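Aurora Cordeiro
Monday

Spent the afternoon at the Ondorach open day. Got there at two and the car park was already full. They had 220 people signed up for the tours.

Najwa Awwad took our group round. She said a new person gets 22 minutes of practice with the hand-held grippers before anything is kept. Sounds short - it felt long when I had a go.

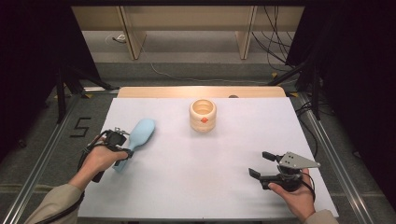
The brush is harder than the cup. I kept coming at the handle from too steep an angle and had to start again.

They want 1,000 good runs of each task by May. Bernice Boateng is on 200 so far.

Tea was fine. Bus home at five.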